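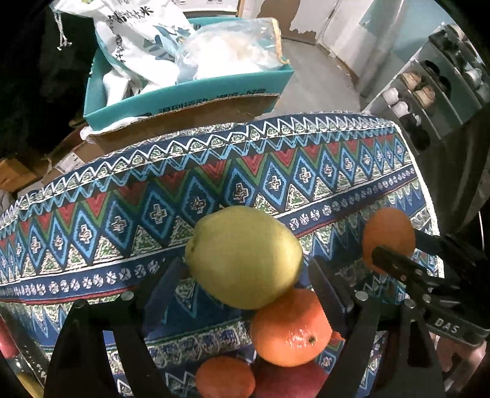
Photo: Wollgate

Fruit sorting by hand, one piece at a time, has become a paid job in Plivville, where the robotics firm Wollgate is collecting 2,000 demonstrations of people picking things up with a hand-held gripper.

The work began in June. Demonstrators hold the black two-fingered tool by its handle, close it on a piece of fruit, move the fruit to a new spot and let go. A camera mounted on the tool records each attempt. The recordings are then used to train a robot arm fitted with the same kind of fingers.

Wollgate has signed up 17 people so far. Most of them work in their own homes, using whatever table, cloth and groceries they have. In one session, a yellow-green pear, oranges and an apple were laid close together on a patterned cloth, with the pear pressed against one of the oranges.

Touching fruit is harder for a machine than fruit set apart, said Evangelia Karamanlidis, who runs the collection. The fingers have to get around one piece without shoving its neighbor away.

"People do this without looking twice," she said. "They tip the wrist a little, or they come in from the side. We want that on record, and we want it from many different hands."

The company started out with remote control. An operator sat at a desk and steered the arm through a pair of handles while watching a screen. That setup is still used for longer tasks, such as unpacking a bag, but it was slow for simple picks. An operator also had to be in the same building as the arm. The hand-held tool can be sent out in a padded case.

Rafail Raptis, who trains new demonstrators, said the first session usually goes to learning how to slow down. Quick grabs blur the video, and a blurred approach gets thrown out. He asks people to pause before closing the fingers and again after letting go. They are also told to leave the room as it is. Boxes, shoes and shopping in the background can stay.

Dropped fruit is kept in the set if the person picks it up again with the tool. If a hand comes in to help, the attempt is deleted.

Demonstrators are paid by the accepted attempt. Hưng La, who took up the work in the evenings, said his forearm was sore for the first three days. "An orange is fine," he said. "A big pear, you have to open all the way and line it up."

Karamanlidis said the arm will be tested on fruit once the set is complete. Cups and folded towels are next on the list.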